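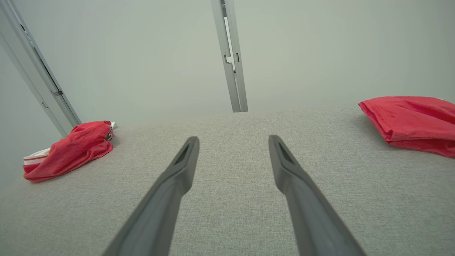 Wrist view, jaws open, one red cloth either side.

Start-of-run rules for cloth work – what do you all use?

kiltby_bench
We're rewriting our house rules for cloth handling and I'd like opinions before they go up on the wall. Draft so far:

1. Every run starts with the jaws fully open and nothing between them.
2. Items start apart, with clear surface between them.
3. Cloths are dropped, not arranged. If it lands crumpled, it stays crumpled.
4. Check the wrist view before pressing start. Both fingertips must be in it.
5. 30 runs, then stop and wipe the fingertips.

The picture is a start position under the draft. Rule 3 is the one we argue over.

Skellstead
Rule 3 is wrong for us. If you let them fall anyhow you can't compare one week with the next. We have 14 set starting shapes on a printed card and go through them in order. Takes longer, but when the success rate drops we know it isn't the cloth.

kiltby_bench
Fair, but your shapes are made by people who know how the gripper likes to pick. We tried set shapes in February and they got tidier every day.

Gendcombe2
Do both. Set shapes for acceptance tests, dropped cloths for everything else, and write in the log which it was. We had 200 runs we couldn't use in a report as the log didn't say.

oddsocks
Rule 2 needs a distance. "Apart" means something different to each operator. In your picture there's a wide stretch of grey between the two, so that's easy. What about a hand's width?

kiltby_bench
We'll put in one open jaw width. No ruler needed.

Skellstead
That works until somebody changes the fingers. Put it in millimetres.

oddsocks
Agree with Skellstead. Also, your surface is fabric as well. Do you have a rule on how low the tips may go? Ours snagged on a woven cover and dragged the lot.

kiltby_bench
There's a height limit in the controller but it isn't in the rules. I'll add it as rule 6, with a check whenever the cover is changed.

Bhutto_line4
Too many rules already. Ours fit on one side of a card and people read them. I'd drop 5 and put it in the maintenance sheet.

Gendcombe2
I'd keep 5. Lint on the tips changes the grip, so it belongs with the runs.

Bhutto_line4
Depends on the cloth. Ours hardly shed.

kiltby_bench
Keeping 5 for now. Rule 2 will be in millimetres once I've measured the jaws. Still undecided on 3.

Last updated: 21 Oct 2025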